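2020년 1월 11일
받는 사람: Dalal Srour 님
보내는 사람: Vittoria Cirillo
제목: Jelden 마을 구술 기록 사업 중간 보고

안녕하십니까. 지난 8월에 시작한 구술 기록 사업의 진행 상황을 보고드립니다. 제 한국어가 아직 부족하여 표현이 어색한 곳이 있을 수 있습니다. 양해 부탁드립니다.

## 1. 면담

현재까지 어르신 18분과 면담을 마쳤습니다. 처음 계획에서는 한 분을 한 번만 만나기로 하였으나, 첫 만남에서는 대부분 짧게 대답하셨습니다. 그래서 두 번째 방문을 추가하였고, 이야기가 훨씬 길어졌습니다. 특히 옛 염색 공장과 강가의 시장에 대한 기억이 많이 나왔습니다. 공장이 문을 닫은 해에 대해서는 말씀이 서로 다릅니다. 우리는 어느 쪽이 맞다고 정하지 않고 모두 그대로 적었습니다.

면담은 Rawan Sabbagh와 제가 나누어 진행하였습니다. 겨울에는 길이 미끄러워서 Birhane 쪽 언덕에 사시는 분들의 방문을 봄으로 미루었습니다. 이분들께는 전화로 먼저 인사를 드렸습니다.

## 2. 녹취와 번역

녹음 파일의 녹취문은 지금까지 271쪽입니다. 지역 사투리가 많아 예상보다 시간이 걸리고 있습니다. Raed Harb가 사투리 단어 목록을 따로 만들고 있으며, 뜻이 분명하지 않은 단어는 면담하신 분께 다시 여쭈어 봅니다. 예를 들면 "물을 재운다"라는 말을 처음에 잘못 옮겼는데, 염색 물을 하룻밤 그대로 두는 일을 말하는 것이었습니다.

번역은 아직 시작 단계입니다. 면담 두 건의 초안이 있고, 검토는 하지 못하였습니다. 이 부분은 계획보다 늦었습니다.

## 3. 동의서와 보관

모든 분께 동의서를 받았습니다. 다만 두 분은 이름을 공개하지 않기를 원하셔서 가명을 쓰기로 하였습니다. 원본 파일은 Deven 도서관의 보관실과 우리 사무실에 각각 저장합니다. 가족사진의 사본을 주신 분도 계신데, 사진의 사용 범위는 동의서에 없어서 별도의 양식을 준비하고 있습니다.

## 4. 예산

교통비는 두 번째 방문 때문에 계획보다 많이 썼고, 장비비는 녹음기를 빌릴 수 있어서 남았습니다. 가능하다면 장비비의 남은 금액을 교통비로 옮기고 싶습니다. 승인이 필요한 것으로 알고 있으니 확인을 부탁드립니다. 자세한 내역은 Joelle Tarawneh가 따로 보내 드리겠습니다.
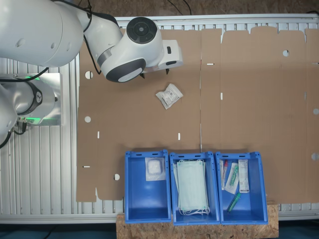 번역비는 아직 거의 쓰지 않았습니다. 번역자와의 계약이 끝나면 한꺼번에 나갈 예정이므로, 다음 보고에서는 숫자가 크게 달라질 것입니다.

## 5. 앞으로의 일

- Birhane 언덕 지역의 면담 8건
- 사투리 단어 목록의 첫 번째 정리
- 번역 초안의 검토
- 소책자의 차례 정하기

소책자의 제목은 아직 정하지 못하였습니다. 어르신들의 의견도 듣고 싶어서 봄 모임 때 여쭈어 볼 생각입니다. 모임의 장소는 도서관 또는 마을 회관인데, 계단이 없는 마을 회관이 더 편하실 것 같습니다. 장소가 정해지면 다시 연락드리겠습니다.

Vittoria Cirillo 드림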